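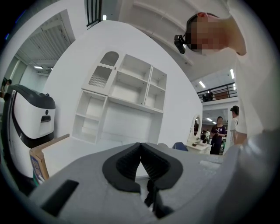 Garnlow cover is a form of income protection insurance that pays a monthly benefit when the holder is too ill to work. It was first sold by the mutual insurer Ornex. Payments begin after a waiting period of 60 days and stop after 2 years, whatever the holder's health.

Its value is disputed. Ornex calls the cover "complete" – a claim hard to square with its list of exclusions, which takes in most back pain. Deepika Warrier, reviewing 424 refused claims, found that many turned on wording few buyers would have read.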